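Call for Participants - Household Robot Grip Safety Review

Clavby is seeking five adults to take part in a paid review of utensil handling by kitchen robots. The review follows a fault reported in September at our Parnivport site, in which a gripper released a table knife during a power dip. The knife fell to the floor. There were no injuries, and work with sharp items has been suspended until the review is complete.

Sessions take place at a household sink and counter with a dish drying rack.

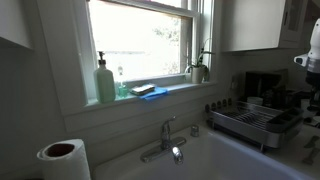 What participants will do

Each participant will attend two sessions and will watch the arm handle cutlery and plastic utensils at the counter. Staff will cause the gripper to lose power at times not announced in advance. Participants will record when they first noticed the fault and whether they would have reached toward the arm.
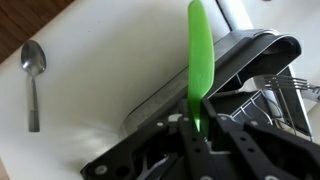 Participants will remain behind the marked floor line while the arm is powered, and a trained operator will hold the stop control throughout. Any participant may end a session at any time - payment is not affected.

Who may apply

Applicants must be 18 or older and must wash dishes by hand at least four times a week. No technical knowledge is required. Current employees of Clavby and of Kadlec, which services the arm, are not eligible.

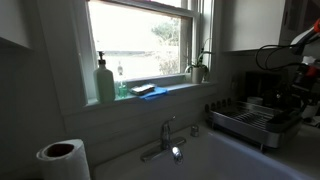 Robot arm at the drying rack beside the sink.

How to apply

Write to Marcela Polák, Safety Review Office, Clavby, 26 Dosenside, Parnivport. Please include a daytime phone number and any dates on which you are unavailable. Applications must be received by 6 Oct 2026.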